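Search this site Enter keywords Go

3.2 Demonstration procedure

Demonstrations were collected by teleoperation on the Pemov bench. The operator sat behind the workspace and moved two leader arms with the same joint layout as the follower arms on the table. Leader joint angles were sent to the followers at a fixed rate, and the gripper opening was mapped linearly from the trigger on each leader handle. No force was returned to the operator, who had to judge contact from sight alone. This matters for wire harnesses, which bend and slip in the fingers well before any load shows up in the motor currents.

The task is sorting. Parts start in mixed order and must end in the bin assigned to their type. A demonstration began when both arms left their rest pose and ended when both had returned to it. Operators were told to keep the idle arm still when only one was needed, but were otherwise free to choose which arm made each pick. We did not fix a picking order. An earlier trial in April had fixed one, and the policies trained on it stopped working whenever a part was missing from its expected place in the sequence.

Three operators took part. Each completed a practice block, which was discarded, and then recorded in blocks of no more than one hour. In total 1178 demonstrations were recorded. Those in which a part left the table, an arm entered a protective stop, or the operator used the abort pedal were removed, along with any in which a part was released into the wrong bin and not recovered. Demonstrations containing a failed grasp followed by a successful one were kept, as the recovery motion is of use to the learner. This left 700 for training and evaluation.

The layout of the table was held constant within a block. Figure 6 shows the two arms at work over the lower pair of bins, with a harness in the right gripper. 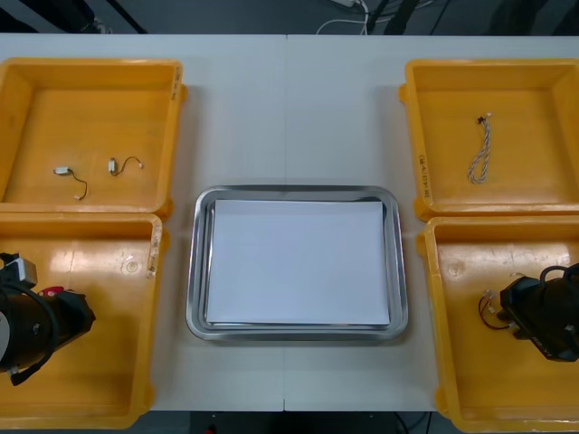 Kasdale Institute of Technology, Department of Mechanical Engineering, Manipulation Group

Figure 6. Workspace during a demonstration. Four labelled bins stand at the sides of the table with a steel tray between them. The right arm holds a small harness over its bin; the left gripper is empty.

Bins were chosen with low walls so that the fingers could reach the floor at a shallow angle. Their glossy surface proved to be a drawback. Reflections of the ceiling lights moved across the view of the wrist camera as the arm approached, and in early models the predicted grasp point drifted towards them. We reduced the effect by varying brightness and contrast in training; changing the lamps was not possible in the shared laboratory.

Thin wires gave the operators the most trouble. A connector housing offers two flat faces and can be gripped from most directions, while a wire lying flat on the floor of a bin must be pinched with the fingertips almost touching the plastic. All operators came to prefer gripping near the connector and letting the wire trail. We did not instruct them to do so. The learned policies show the same preference, including on the longer braided cables, where it is a poor choice and leads to the free end catching on the rim during transfer.

Hand guiding was also considered. In that mode the operator holds the follower arm itself and moves it through the task with gravity compensation active. Paths recorded in this way were smoother, but the operator's hands covered the parts in the camera images and could not be removed afterwards without loss. Guiding two arms at once was also tiring. The method was kept only for recording the rest poses and the approach points above each bin.

All streams were stamped against a common clock and resampled before training. Joint positions and gripper openings were stored for both leader and follower, and the leader values were used as the action labels. The gap between the two carries some information on contact, a point taken up in Section 5.

Version of record: 3 December 2018

Related items
Donati: a low-cost leader arm for bimanual teleoperation
Grasping flexible parts from shallow containers
The Skendska harness set: parts list and drawings
Filtering of failed demonstrations in imitation learning

This site uses cookies to remember your settings and to measure use of its pages. Accept Manage settings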